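I met the owner of the Sikora guesthouse on a Friday, over very strong coffee, and asked how anyone ends up with 29 quilts. "You say yes to your aunts," she said – and laughed so hard she had to put her cup down!

She washes everything herself and swears by line drying, even in November. "A dryer kills a quilt." Guests do ask to buy them (she has sold 7). What she likes best is a bed with a bit of everything on it, grey quilts folded at the head, ruffled pillows, a little yellow teddy bear beside them.

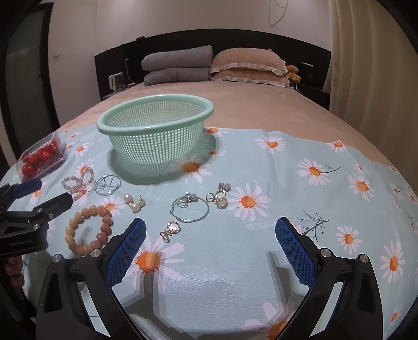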